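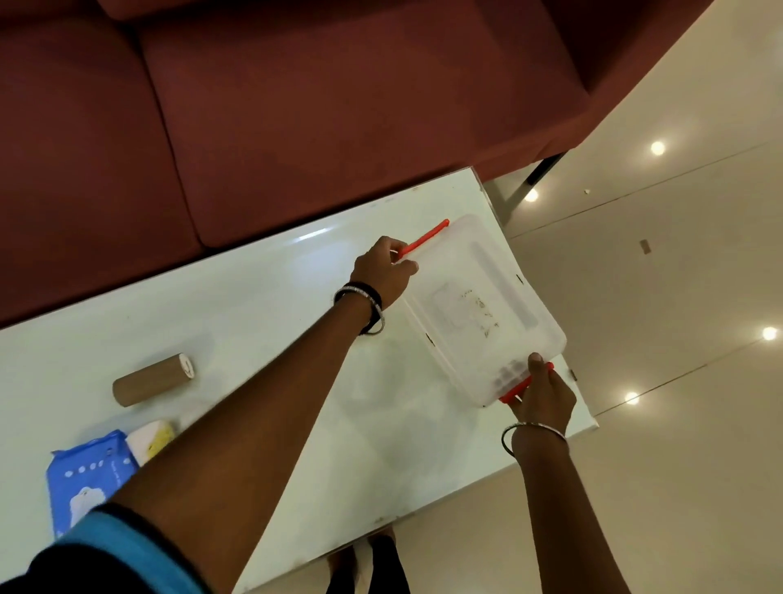 **Reviewing the Lullow Starter Kit for Teaching a Household Robot to Tidy**

Project report, second-year robotics option
29 Oct 2023

When our group was asked to choose a commercial product and give it a fair trial, we went back and forth for quite a while between a robot vacuum, a window cleaner and the Lullow kit, and in the end the Lullow won because it was the one we all kept talking about at lunch. It is sold by a small firm called Psarras, and the idea is a friendly one. You wear a light camera on your head, you do an ordinary chore with your own two hands, and the software turns your recordings into lessons for a robot arm. The arm itself is a separate purchase (ours is the Larnetti, which the department already had), so this report is mostly about the recording side and the service that comes with it.

**What we wanted to find out**

The leaflet promises that a beginner can record usable demonstrations on the first afternoon. We wanted to see if that was true for people like us, who had done plenty of programming but had never recorded anything of this sort before. We also wanted to know how fussy the kit is about rooms, lighting and the objects you pick, as most homes are not laid out like a laboratory and we didn't think it would be fair to test it in one.

**Setting up**

The headband is comfortable once you've found the right notch, and the setup guide is written in lovely plain language, although it does assume you know where to find the calibration page (it's under Account, of all places!). We chose tidying as our chore, with the work done standing up at a low white table next to a sofa. Our main object was a clear plastic storage box with red handles, and the tasks were simple ones: hold it by both ends, lift it, turn it, set it down, put something in and take something out.

We recorded 424 clips in all. The software accepted 400 of them and sent back the other 24 with a short note on each, usually "hands out of view" or "object unclear". We were rather touched by how polite these notes were, and they did help us. After reading the first few we learnt to look down at our hands for the whole of a task, which feels odd for ten minutes and then becomes a habit.

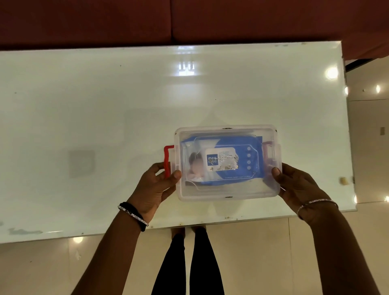 Clear plastic gave us the most to think about. It is a hard material for a camera at the best of times, and with a glossy tabletop and ceiling lights the software has a good deal of shine to cope with. It sometimes drew its outline around whatever was inside the box and ignored the box itself, and once or twice it treated a reflection on the table as a separate object. You can correct the outlines by hand in the Fuvirora viewer, the program that comes with the kit, and we got quite quick at it, but it is slow work if you have a long list and the undo button only goes back one step.

The red handles were a great help here. The software found them far more reliably than it found the walls of the box, and we would suggest that anyone buying the kit starts with objects that have a strongly coloured part to hold.

**The service**

Psarras includes email support for the first year. We wrote to them 7 times and had an answer to 5 of those messages within a day. The other two took longer, though the replies were thorough when they came, and one had a drawing attached. Uploading is easy, but you can't pause it, so please don't start a big batch just before you need to leave the building. We did, in March, and had to begin again the next morning.

**Our opinion**

We liked this kit very much as a way of learning. Recording your own hands makes you notice how much you do without thinking, such as shifting your thumb onto the lid before you tilt a box. The claim about the first afternoon held up for us with solid objects, and took rather more patience with see-through ones. We'd like a better undo, a pause button for uploads, and a page in the guide about shiny surfaces.

Next term we hope to run the accepted clips on the Larnetti arm, starting with the simple lifts, and the marked-up recordings will stay on the shared drive for whichever group takes the project on after us.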